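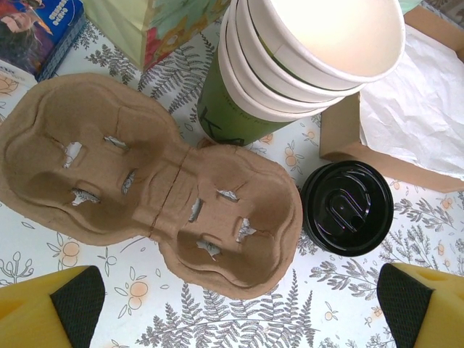
Peiyu Peng objected, when the draft plan was read out, that a machine which can lift a paper cup has not thereby learned to clear a table, and that the report ought to keep the two claims apart. The objection was accepted. The sections below treat the single movement and the complete chore as separate questions, and the results are given for each.

# Clearing Up After a Takeaway: Can Two Robot Arms Do the Work?

**Final report, Household Automation Project, Givton College, July 2023**

## 1. Purpose

The project asked whether a pair of general-purpose robot arms can clear disposable packaging from a table to a standard that a household or a small café would accept. The chore was chosen for its ordinariness. It is done many times a day in shops and kitchens, it needs no special training, and the objects are cheap enough to be damaged without consequence.

Claims that such work will shortly be handed over to machines are not new. A trade leaflet issued by Plada in 1989, kept in the department's files, promised its customers a kitchen that would clear itself "within a few seasons". The authors wished to measure how much of that promise can be kept with the equipment now available to a teaching laboratory.

## 2. Equipment and working area

The system, known in the department as Jin, consists of two arms mounted on a rail at the front of the work surface. Each arm ends in a gripper with two fingers. Small cameras close to the grippers supply near views, and a fixed camera supplies a view of the whole surface.

The surface was covered with a printed cloth in place of the plain sheet used in earlier projects. A plain ground makes objects easier to separate from their background, but few tables at home are plain. Leaves and sprigs in the print gave the vision software a harder and fairer test — a test it did not always pass.

## 3. Materials

The packaging was of the kind left behind after drinks have been delivered: paper cups, a black plastic lid, moulded pulp, cardboard and tissue paper. The shop-floor version of the task followed a work sheet supplied by Wostulex, under which staff are expected to leave the surface clear and the goods beside it undisturbed.

Moulded pulp received the most attention. It is light, it bends under the fingers, and its shape offers many places to take hold, of which only a few are any use. A grip on a high point tends to crush it. A grip on a thin edge is steadier, provided the fingers arrive square to it.
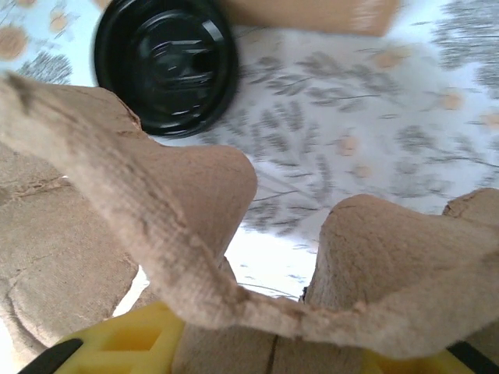
*Figure 2. Moulded pulp at close range, with the gripper fingers below and a black lid beyond.*

## 4. Method

A person first guided the arms through the task, and the recorded movements were used to train the controller. Testing began in May. An attempt at a single movement was counted as successful when the object was lifted, carried and released inside the container without being dropped. An attempt at the full chore was counted as successful only when every item of packaging had been put away and nothing else had been moved out of its place.

Hanyu Liang kept the test log and Peiyu Peng reviewed the recordings. Where the two disagreed, the attempt was marked as a failure. No attempt was removed from the log, including those stopped early by a cable catching.

## 5. Results

The log holds 1514 attempts at single movements. Most of them succeeded, although more than 300 ended with the object dropped or never properly held. Lids were the weakest case. A lid lying flat gives the fingers very little to close upon, and its shiny surface produced highlights that the software sometimes took for an edge.

Cups were handled well when they stood alone. When they were nested, the arms often took the whole stack, and this was allowed under the rules since the stack was going to the same place.

Results for the full chore were much poorer. Only nine complete runs met the standard. The usual course of a failed run was a small error near the beginning, such as a piece of tissue pushed aside, which left the remaining objects in an arrangement the controller had not met in training.
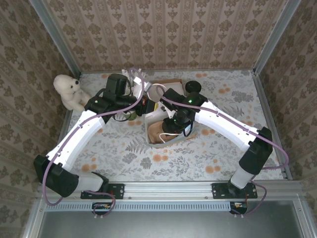

Working with two arms helped in some respects. One gripper could steady the container while the other released an object into it, and soft-sided containers in particular needed this support. The gain was partly lost in waiting, as each arm was programmed to hold still whenever the other crossed the middle of the surface. A person doing the same job uses both hands at once and scarcely looks at the second one.

The authors also noted difficulty in deciding what was rubbish. The controller had no means of telling a used carton from one that somebody meant to keep, and the list of items to be cleared had to be given to it before each run. In a shop, where the goods and the packaging are often made of the same card, this would be a serious limit.

## 6. Findings and further work

On the evidence of these tests, the single movement is within reach of present equipment and the complete chore is not yet dependable. The system could be of service where someone remains nearby to correct it — at a sorting bench, for instance — but it should not be left to clear a table on its own.

The following work is proposed for the next group:

- repeat the lid tests with narrower finger tips;
- record guided examples that begin from a disturbed table;
- shorten the waiting rule for the two arms and log any contact between them;
- ask Wostulex for a second work sheet covering mixed goods and packaging.

The test log and the recordings are held by the department and may be consulted on request to either author.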